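Recording a mid-season transfer in Trutulia

Applies to club registrars using Trutulia 3 for hockey leagues with a roster freeze. You need registrar rights at the receiving club. Team managers can view a transfer but cannot lodge one.

Before you start

Have the player's registration number and the signed release from the former club. For goaltenders, check the depth chart at both clubs. Most leagues will not approve a release that leaves a team with fewer than 2 registered goaltenders.

Lodging the transfer

1. Open Roster, then Movements, then New Transfer.

2. Enter the registration number. Do not search by surname; the search returns lapsed records as well as current ones.

3. Set the effective date. It must fall after the player's last recorded game. If the player dressed but did not play, the game still counts.

4. Attach the release as a PDF. Scans in colour are accepted but slow to upload.

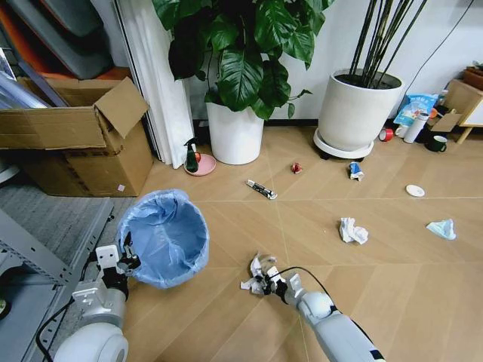
Kodton wrote in the comments that step 4 fails when the release is dated after the effective date, and that the error only says "document invalid". Correct the effective date and attach the file again. The draft keeps everything else.

5. Choose the eligibility code. Code 47 is immediate eligibility and applies when the player is changing divisions. Code 79 applies a sit-out period and is the default for a move within the same division.

6. Select Lodge. The status changes to Pending Release until the former club confirms.

Carrying over statistics

Games played and penalty minutes move with the player. Save percentage is recalculated from the game sheets, so a missing sheet will change the figure. Suspensions carry over in full, and any games still to be served are added to the new club's schedule.

If the player came from the Plarotbridge league, import the game sheets manually. That league still files on the Pasichnyk template, and its column order differs: shots against comes before minutes.

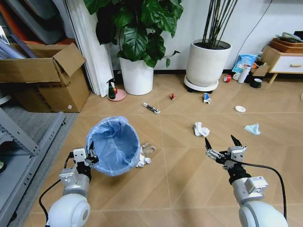 Cancelling a transfer

A transfer can be withdrawn while its status is Pending Release. Open the record, select Withdraw and enter a reason. Once the status reads Complete, lodge a new transfer in the opposite direction. The league fee is charged again.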